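Home Files Docs Issues Contact

# Clultiver yacht specs

I started this list because I got tired of hunting through old brochures. It has 194 motor yachts, one row each, with length, beam, builder and launch year. Irfan Wattimena typed in most of the older boats – thanks again, Irfan!

Lengths are in meters. If a builder gave two different numbers, I kept the longer one and put the other in the notes column.
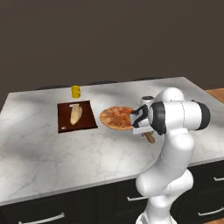
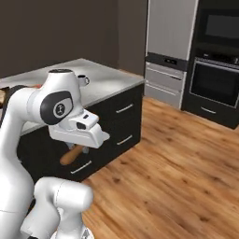
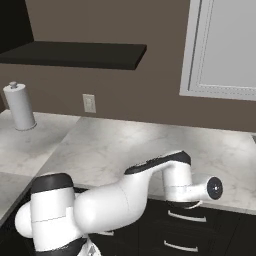 ## Known gaps

Beam is blank for a bunch of the Flemel boats (I'm still looking). Refits aren't tracked at all, so a renamed boat can show up under her old name.

Got a fix? Open an issue and tell me where the number came from. Last update: 30/09/2024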